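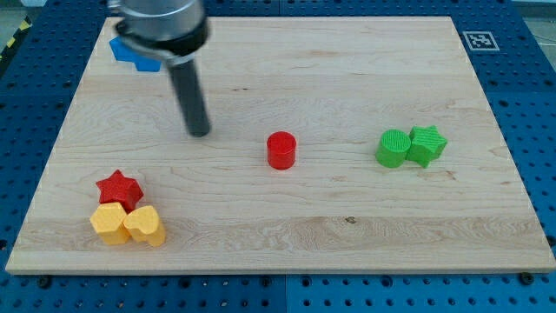

Why did the arm stop at step 214 with no contact on the rod?
Stale tool length in the safety config. The controller thought the tip was already in the board, so the floor check tripped on a perfectly legal move down.

11 Sep 2023, push cell, notes by Anju

Protective stop came on the way down to start a push. Rod tip still above the wood, nothing touched. Log says "TCP below floor limit" and then a pile of joint hold messages that are just fallout from the first one, ignore those. I lost a good while reading them anyway.

First guess was the force threshold because of what we had in April with the Hartono wrist firmware. Wrong. Force trace is flat right up to the stop. Second guess was the marker, since a bad board pose would shift the floor plane too. Re-ran the marker calibration, plane came back the same as the stored one within noise. So not that either.

Mamta found it. Brondholm keeps tool geometry in two places – the motion config, which we edited when we swapped to the shorter rod, and the safety config, which has its own copy and its own checksum and which we did not edit. The safety side still had the old rod. It was guarding a tip that isnt there.

Worth spelling out: this direction is the annoying one. If we had gone from short to long it would have been the dangerous one, with the check passing while the rod goes into the wood. Nothing in the startup script compares the two. It should.

Things done
- safety config updated to the new rod, new checksum loaded, old file kept as .bak
- e-stop tested from both buttons, before and after
- slow descent over bare wood, speed override down, Mamta on the pendant
- reran the red cylinder push from the same start pose, went through, no stop
- reran toward the green pair, also fine. Cylinder and star slid together, as you'd want

Dataset side: the run that died is episode 3,296. Marked bad, not deleted. Please don't resume it from the middle, the controller time stamps jump after the reset and the replay tool chokes. Anything before it with the short rod ran high enough to miss the floor check, so those are ok I think. Mamta wants to spot check them before they go into the Bromier training set. Agree.

Still open
- startup compare of the 2 tool entries, refuse to run if they differ. I'll write it
- ask Hunholm support if the saftey copy can be made read only from the motion side. Not hopeful
- rod swap sheet needs a line for this. Right now it only says torque and recalibrate
- after a stop the arm waits 90 seconds for brake release, which feels like forever. Don't touch the clamp in that time, and dont reach in to tidy blocks. I did start to and Mamta yelled, fair enough

Left the cell powered down, key in the drawer.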